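Setting up your Gumora label printer

Welcome! Your first labels are only a few minutes away, and the setup is easier than it looks. You'll need the printer, its power cord and one roll of labels.

1. Place the printer on a flat surface, at least 6 inches from the wall.
2. Plug in the cord and hold the power button for 2 seconds.
3. Lift the lid and drop in the roll, printed side up.
4. Feed the end under the gray bar until the printer grabs it (there's a satisfying little click!).
5. Close the lid and press Feed. One blank label comes out.

CAUTION: The print head gets hot. Let it cool for 20 minutes before cleaning. 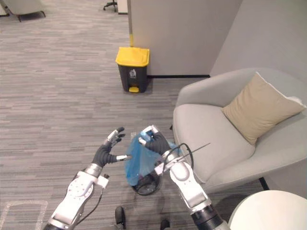 A full roll holds 3,000 labels, so you can go wild: folders, shelves, spice jars, cables. Try the Greenberg typeface first. It stays readable even at the smallest size.

Note: If labels come out faint, set Darkness up one step and print again.

6. To save a design, press Store and pick a slot. Saved designs stay put when the power is off.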